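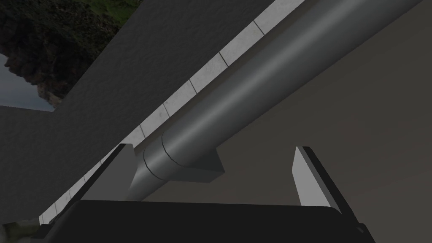
How many demonstrations does one task need before it's worth training on?

It depends on the task, but for the wall rod we settled on 3,616 good ones, and we train on smaller sets along the way to see if the curve is still moving.

Rasa asked me that this morning and I gave her the answer above, then wrote it down so I'd say the same thing the next time someone asks. The number came out of a spreadsheet Khoa made in June. He started from how many rod positions and approach angles we wanted to cover, and multiplied. I don't think it's sacred. If the policy stops getting better sooner, I'll be happy to stop.

Got in at 8:15. The count on the board was 2,675. Coffee machine on our floor still out, so I went down to the second floor and lost ten minutes there talking to Elfriede about the schedule. She wants the wall rod set closed before we start on the drawer set for Gevdale. I told her I couldn't promise a date. She wrote one down anyway.

First hour was setup. The new build of the simulator went on overnight and the controllers had lost their zero. When I closed my hand halfway, the gripper on screen closed all the way. Phúc had the same trouble on his station. We both redid the calibration, and his took on the first try and mine on the third. I kept the headset off and worked from the monitor for the first few runs because the strap is rubbing behind my left ear again. I should bring in a piece of foam.

The task for the morning block was left arm only. Start with both grippers open, come up to the low end of the rod from underneath, line up, touch, close. The right arm is supposed to stay open and out of the way. That sounds easy and mostly it is. The hard part is the last couple of inches. From the wrist view the body of the gripper hides the end of the rod just when you need to see it, so you're steering by the block next to it and by where the two fingers sit against the wall behind. I've gotten used to stopping short, looking at the head view, and then going in.

The problem is that stopping short gets recorded too. Hưng brought this up last week and he was right to. If I pause before every grasp, the model learns to pause before every grasp, and sometimes it learns to pause and never go. He pulled up a run of the trained policy where the arm hung there under the rod until the clock ran out. It looked a lot like me. So today I tried to do it in one movement, slow the whole way in, without the stop. My success rate went down for the first half hour and then came back.

Notes on what went wrong, for my own use:

The shallow angle is bad for me. When the rod is near level on the wall I come in too low and one finger goes under it. Three of those in a row before ten o'clock.

When the start pose is far to the right, the elbow swings wide and bumps the corner by the tiled strip. The physics doesn't care much but the run is no good. I threw out two for that.

I still drift the right hand. I'm not thinking about it, and over a long run it sinks a few inches. The reviewer tool doesn't flag that. Rasa does. She marked four of mine from yesterday, and when I watched them again I could see it in every one.

Lunch at my desk. Phúc had leftover noodles and gave me half. We talked about whether the mountains matter. The outdoor background in this set is swapped between a handful of versions so the model won't lean on it, and Phúc thinks it's a waste of render time because the wall fills most of the view anyway. I think he's wrong. In the spring set for Moynihan the background was always the same, and the first time someone changed it the arm missed by a hand's width. I wasn't on that project but I heard plenty about it.

Afternoon block was the same task with the steeper rod, where the upper end is near the top of the wall and it slants down toward the arm. I like this one. You get the whole line of the rod in the head view and can bring the wrist in along it.

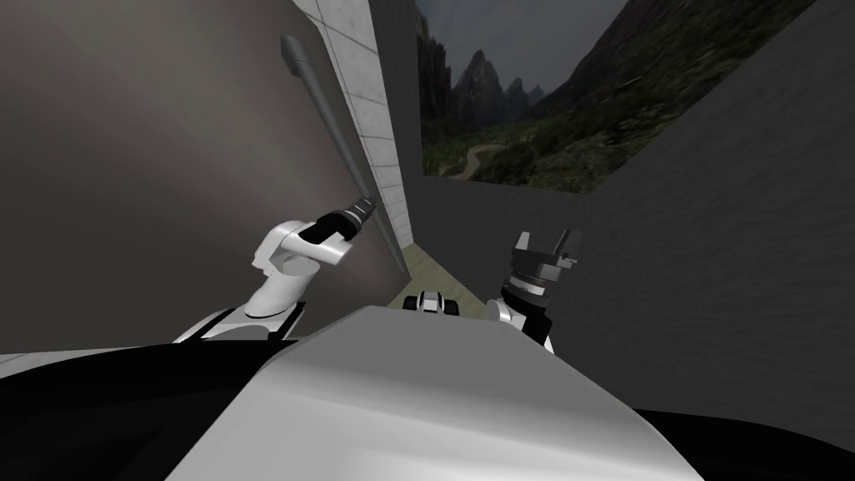

Afternoon block, head view. Left gripper at the low end of the rod, right gripper open.

By three I was going at a decent pace. I've found that I do better if I say the steps under my breath, which must be annoying for Phúc. Up, turn, line up, touch, close. If I skip saying "turn" I tend to skip turning.

One long argument in the middle of the afternoon, not a bad one. Rasa wants us to keep the near misses in their own folder and label them. Hưng wants them gone. His view is that anything in the store will end up in a training run by accident, and he has seen it happen at Sillidmont, where he worked before this. Rasa's view is that we'll want recovery examples later, where the first touch is off and the operator fixes it, and that we'll end up recording those from scratch when we already had them. I'm closer to Rasa. Some of my best corrections come right after a bad approach, and a run like that teaches something a clean one can't. We agreed to keep only the ones where the grasp was good in the end, and to tag them at the time of recording. That means another button. Khoa said he'd map it to the left foot pedal, and by four he had, and I hit it by mistake on the very next run.

The server at Grestarport slowed down a little after that. Saves were taking most of a minute each, so I used the waits to watch back my own runs from the morning at double speed. It's a useful thing to do and I never make time for it. At double speed you can see hesitation right away. The smooth runs look like one gesture and the poor ones look like a person hunting for a light switch.

Recorded 61 today. After review, 50 stayed in. That puts the board at 2,725. Of the ones thrown out, most were the shallow angle, two were the elbow, and one was when the fire door alarm went off and I jumped.

Elfriede came by at the end and looked at the board for a while. She asked if a second shift would help. I said more hands would help more than more hours, because all of mine look like mine. Everything in the left-arm folder since the start of the month is either me or Phúc, and we both come in from below. A third person who comes in some other way would be worth a lot. She said Khoa could do an hour a day. Khoa had already left.

For tomorrow: check zero on the controllers before anything else. Start with the shallow angle while I'm fresh and do twenty of them without stopping to watch any back. Ask Hưng if the start poses can be shuffled so the far right ones don't come in a clump. Foam for the strap.

My wrist is sore, same spot as last week. Iced it when I got home. Rain all evening.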